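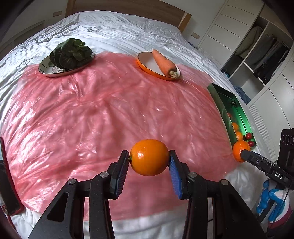 One orange held over the bed, another in the second gripper over by the tray. The blue pad is on the right-hand finger.

By four in the afternoon my forearm had gone numb and I was still arguing with Hefin Price about pads. Hefin thinks the pad is the whole gripper. Everything behind it, he says, the linkages and pivots and whatever you paid for the handle, is just a way to get the pad to the fruit. I came in thinking the opposite, and I'm going to be annoying and tell you I've ended up somewhere in the middle.

I'd gone up to Pudlow to try hand-held grippers, the kind you carry around and squeeze yourself while a camera on the tool records what your hand is up to. I've written plenty about arms for this magazine (probably too much, judging by the mail), and I'd mostly treated these things as the cheap cousin of a real arm. You hold it, you close it, you pick something up. How different could one be from another?

Very! Within ten minutes I could tell with my eyes shut which one I had in my hand.

Let's start with the grip itself, since that's what Meinir Ruddock made me start with. Meinir runs the sessions for Gernlow and she has a way of handing you a tool and then saying nothing at all, which is awful, because you do the first few picks wrong and she just lets you. My mistake was squeezing. An orange feels like it needs a firm hold and so I gave it one, and the fingers bit in unevenly and rolled the thing right out. "Slower," said Meinir, and that was the whole lesson. When I slowed down, I could feel the first finger touch, wait, and then let the other one come in to meet it. After that oranges were a pleasure. I did a silly number of them.

Oranges are friendly, though. They're round from every side and the peel has a bit of tooth to it, so nearly anything with rubber on the end will hold one. If a salesman ever shows you a gripper picking up an orange, ask him to try a carrot.

I had two goes at the carrot before I got anywhere. It was lying in a dish, and the trouble with a dish is the rim. You want to come in low and straddle the carrot, and the fingers want to land on the rim first. With wide fingers you end up tipping the tool until your wrist is somewhere up by your ear. Abdelghani Gaber, who is much better at this than I am, comes in from the stem end with the fingers only a little way open and doesn't seem to think about it. I asked him how he judges the width. He said he watches the picture from the tool and ignores his own eyes, and when I tried it his way I was terrible for a while and then suddenly a bit less terrible.

That brings me to the camera, and I want to spend some time on it because I think buyers skip it. The view is very wide. It has to be, because it needs the fingers in it and also whatever you're about to reach for next. But wide means bent, and out toward the corners a straight wardrobe door turns into a banana. Your eye gets used to that quickly. What took me longer was distance. Things in the middle look farther off than they are, so I kept arriving early and nudging the fruit. Abdelghani has fixed this in his head somehow. I was still bumping into things when we packed up.

Now for surfaces. We had a crinkly pink plastic sheet spread over the bedding, and I'd like to put in a word for crinkly plastic as a test surface, because it's horrible. It slides a little under your push. It throws back light in streaks. If you catch a fold between the fingers along with your mandarin, you get a mandarin and a tent. On a bench I'd have gone home thinking I was good at this. Add a soft mattress underneath, which gives when you lean, and every pick becomes its own small negotiation. I'd recommend it to anybody thinking of spending money on one of these. Try it somewhere soft before you sign.
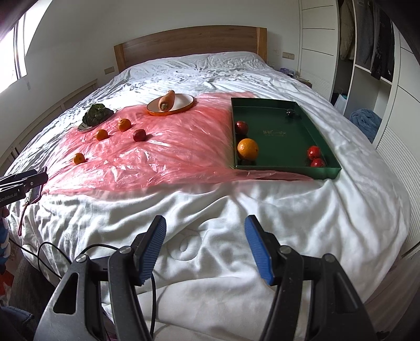 Fingers open, blue ridged pads facing in, with the fruit, the greens and that carrot spread over the far side of the bed.

About those pads. The blue ones are rubber with ridges on them, and they're the part Hefin fusses over. He buys his spares from Prastix, a small outfit he swears by, and he changes them well before I would. He had me do the same orange with a tired pair and then a new pair, swapping back and forth, four picks on each. I couldn't feel any difference on the first couple. By the last one I could, and it was in the twist: with the tired pair the orange stayed put as long as I kept level, and then swung a little when I turned my wrist over. The new pair held it still all the way around. It's a small thing, and if you only ever lift straight up you might never notice it. Hefin looked unbearably pleased.

He's less keen on the Bowen, which is the other tool I'd asked to try, and which we did after a break for tea. The Bowen has shorter fingers and a stiffer spring. I liked it more than he does! It's quick on small stuff, and it's lighter, and my hand was grateful. But it hates leaves. Picking up a head of greens with it was like trying to lift a wet newspaper with a clothespin. You get hold of one leaf and the rest stays behind. Longer fingers can get around the stems down where they all come together, and then the whole bunch comes up in one go. If your work is mostly round and hard, get the Bowen. If it's groceries, I'd stay with the longer ones and put up with the weight.

Working with two grippers at once is a different sport again. Aled Lougher got me into it near the end, one in each hand, and my brain simply went on strike. I'd close the left and the right would close too, out of sympathy. Aled's advice was to let one hand be boring. Park it, holding something, and do all your moving with the other. It does help. His sister Mabli can do both hands moving at the same time and chat while she's at it, and I hated watching that a little.

Mabli was also the one who brought up gloves, and she's right that they deserve a mention. Bare-handed, I got a sore patch at the base of my thumb early on. A glove with some rubber on it took care of that, and it let me hold the handle more loosely, and a looser hand turned out to be a steadier one. Get one that fits. Mine was a size too big and bunched up in the palm.

A few grumbles, as I've been so nice. Cables: I know why there's a cable, and I still managed to drag it through whatever I was working on more than once, and a wireless handle would go straight to the top of my list. Balance: both tools are heavier toward the fingers than I'd like, and after an hour you feel it in the wrist long before the hand. And the pivots on the linkages want checking now and then. Hefin carries a small driver in his shirt pocket and goes over the screws when he changes the pads, and I'd probably do the same.

People at Gernlow do up to six hours of this in a day, with breaks. I managed less, and drove home holding the wheel like it was an orange.

I've asked to go back in February to try a softer pad Hefin's been promised, and I've been told the carrot will be waiting. I've been practicing with kitchen tongs and a cereal bowl, and I'm coming in from the stem end.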